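Peltar Cell: Set-up and Upkeep
Project report submitted by Radek Skála and Sabina Vaněk

1. Purpose
The Peltar cell is a single-arm bench station in the Istwood teaching laboratory. It practises loading and unloading a household toaster. This report records how the cell was set up and the upkeep procedure adopted during the term.

2. Work area
The toaster stands on the wooden bench close to the white wall. Its position is set from the corner of the housing nearest the wall, and the bench stop must be tightened before the arm is powered. The slot centres are then taught at low speed and saved under a new program number.
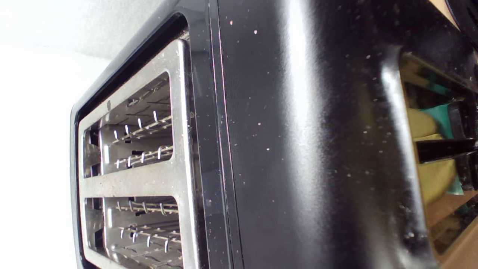

Figure 1. Slots, wire bread guards and side panel of the toaster.

3. Cleaning
Dust and crumbs collect on the glossy black side panel, where they show clearly and interfere with camera calibration. The panel is wiped with a dry cloth at the start of each session. The steel top plate is wiped separately, and the wire guards are brushed by hand with the toaster unplugged.

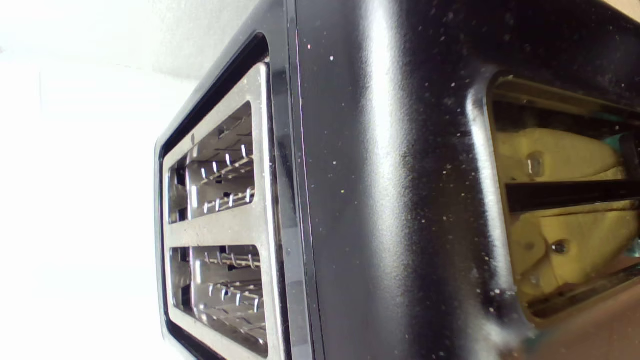
4. Insertion check
A teal block is used as the test piece. It is placed upright in the slot and should stand clear of the rim. The cell logged 1,968 insertions over the term, of which 234 were stopped by the force limit. Most stops followed a movement of the toaster on the bench.
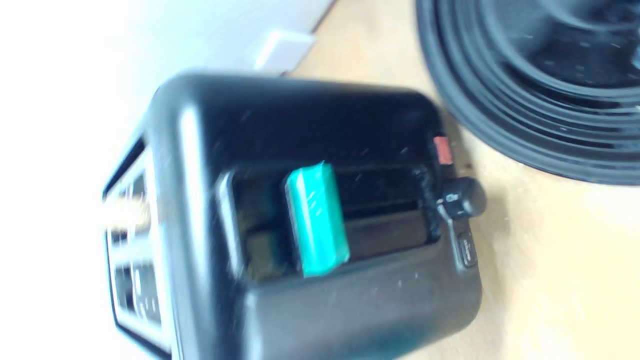 5. Recommendations
The slot centres should be retaught whenever the bench stop is loosened. A second stop on the lever side is recommended before the cell is passed to the next group in September.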